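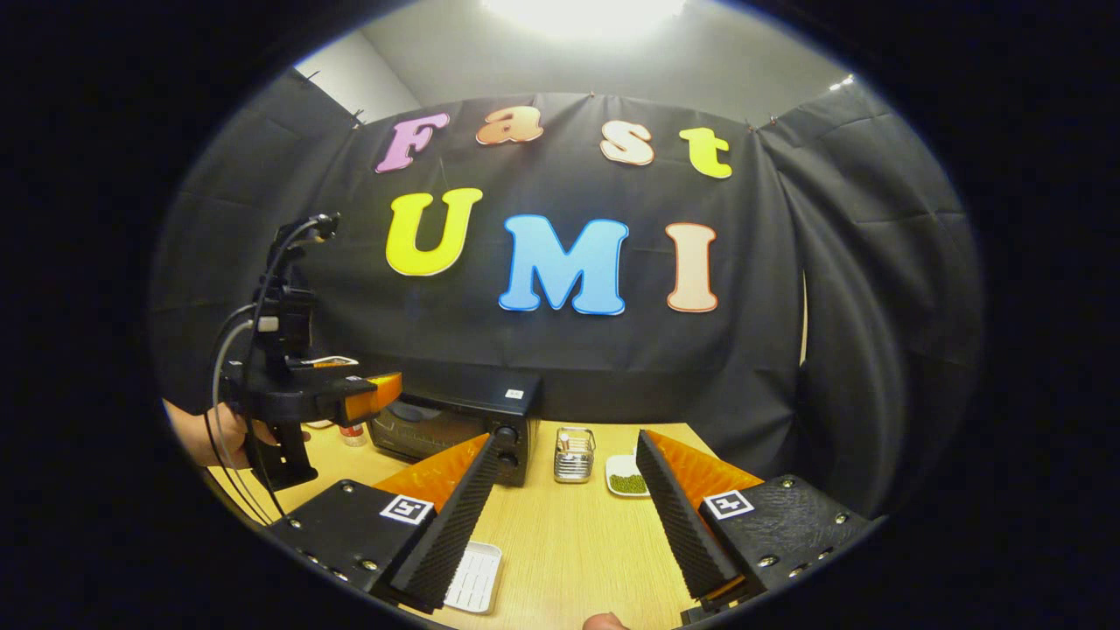

Schriftzug »Fast UMI« aus bunten Buchstaben auf einem schwarzen Vorhang

Drolument (Mediaplayer)

Der Drolument ist ein tragbarer digitaler Mediaplayer des Herstellers Jornside. Er dient vor allem der Wiedergabe von Musik und Hörbüchern, kann aber auch kurze Videos und Fotos anzeigen. Das Gerät wurde von dem Ingenieur Isamu Yagi entworfen, die Bedienoberfläche stammt von Chiyo Kuroda. Der Verkauf begann im Januar und endete mit der Einstellung der Baureihe am 28.12.20.

Geschichte

Jornside stellte ursprünglich Kopfhörerverstärker für den Heimgebrauch her. Der Wunsch nach einem eigenen Abspielgerät entstand in der Firma, als viele Kunden nach einem passenden tragbaren Zuspieler fragten. Ein erster Prototyp trug den internen Namen Uzor. Er besaß noch keine Anzeige und wurde ausschließlich über ein Drehrad und zwei Tasten bedient. Yagi wollte bei diesem Konzept bleiben, Kuroda sprach sich dagegen für einen Bildschirm aus, weil größere Musiksammlungen ohne Anzeige schwer zu durchsuchen sind. Das Serienmodell verbindet beide Vorschläge: Das Drehrad blieb erhalten und wurde um einen kleinen Farbbildschirm ergänzt.

Aufbau und Technik

Das Gehäuse besteht aus gebürstetem Aluminium, die Rückseite ist aus mattem Kunststoff. Auf der Vorderseite befinden sich der Bildschirm und darunter das Drehrad, das zum Bestätigen auch gedrückt werden kann. Die Lautstärke wird über eine Wippe an der linken Seite geregelt. Ein Schiebeschalter an der Oberseite sperrt alle Tasten — er wurde in der zweiten Ausführung etwas versenkt, damit er sich in der Tasche nicht von selbst verschiebt.

Die Laufzeit des Akkus gab der Hersteller mit 38 Stunden bei Musikwiedergabe und 10 Stunden bei Videowiedergabe an. Der Akku ist verschraubt und nicht verklebt, er kann daher mit einfachem Werkzeug gewechselt werden. Der interne Speicher beträgt 60 Gigabyte. Speicherkarten werden nicht unterstützt.

Der Anschluss für Kopfhörer ist eine gewöhnliche Klinkenbuchse. Eine drahtlose Übertragung an Kopfhörer ist in der ersten Ausführung nicht vorhanden. Videos werden nur dann abgespielt, wenn sie vorher mit dem mitgelieferten Programm umgewandelt worden sind.

Software

Das Betriebssystem heißt Grumside und wurde für dieses Gerät entwickelt. Die Musiksammlung kann nach Interpret, Album, Ordner oder Komponist geordnet werden. Für Hörbücher gibt es einen eigenen Bereich, in welchem die letzte Position jeder Datei gespeichert bleibt. Wiedergabelisten lassen sich am Gerät anlegen, das Umbenennen ist jedoch nur am Computer möglich.

Mit der Version 2 von Grumside kamen eine lückenlose Wiedergabe und ein einstellbarer Klangregler hinzu. Diese Version kann auch auf älteren Geräten installiert werden, dabei gehen allerdings die vorhandenen Wiedergabelisten verloren.

Ausführungen

Die erste Ausführung war in Schwarz und Silber erhältlich. Die zweite Ausführung erhielt eine Bluetooth-Verbindung sowie ein helleres Display und wurde zusätzlich in Dunkelgrün angeboten. Eine Variante ohne Videofunktion war geplant, sie kam nicht in den Handel.

Rezeption

Gelobt wurden in Besprechungen vor allem das präzise Drehrad und das geringe Grundrauschen mit empfindlichen Ohrhörern. Kritik gab es am fehlenden Kartensteckplatz und an der langsamen Übertragung der Dateien vom Computer. Auch die Umwandlung der Videos wurde als umständlich empfunden. Unter Sammlern ist heute die dunkelgrüne Ausführung am meisten gesucht.

Siehe auch

Mediaplayer
Kopfhörerverstärker
Klinkenstecker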